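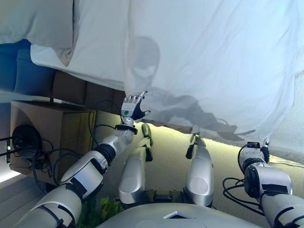
Shake it once and let it fall, a reader wrote after my last page on bedding, and if it lands crooked, go make coffee and come back. I tried that. I had a very nice coffee.

So, a white sheet, a couch, and no table big enough to be any use. Start by clearing the pillows to one end. You will want to skip this. You will then fold a pillow into the sheet, as I have done, twice.

Find the bottom hem and pinch it between thumb and fingers. Lift, let some air under it, and walk your hands outward until you reach a corner. It will be the wrong corner. Keep it anyway. 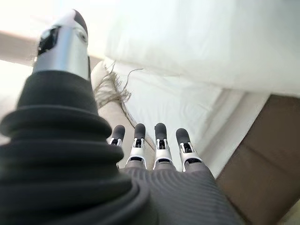
Flat sheets only, surely, came the objection from Terura, whose fitted ones live in a ball at the back of the closet. Fair enough. Everything below assumes a flat sheet, and the ball can stay where it is.

Bring the two top corners together, then the two bottom ones. Lay the lot over the seat and smooth from the fold toward the open edges. If a crease runs diagonally, lift the nearest corner and set it down again. Tugging from the middle moves the crease somewhere you can't reach.

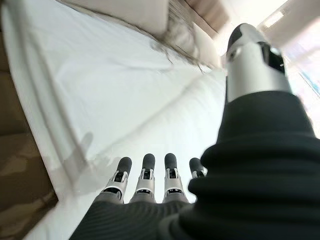
Posted by Kilby, Sun 21 October

Fold in half lengthwise again, then into thirds. Press the air out with a flat palm between folds. My sheets are 100 percent cotton and hold a crease like a grudge, so I leave the last fold slack and put the pillows back on top of it.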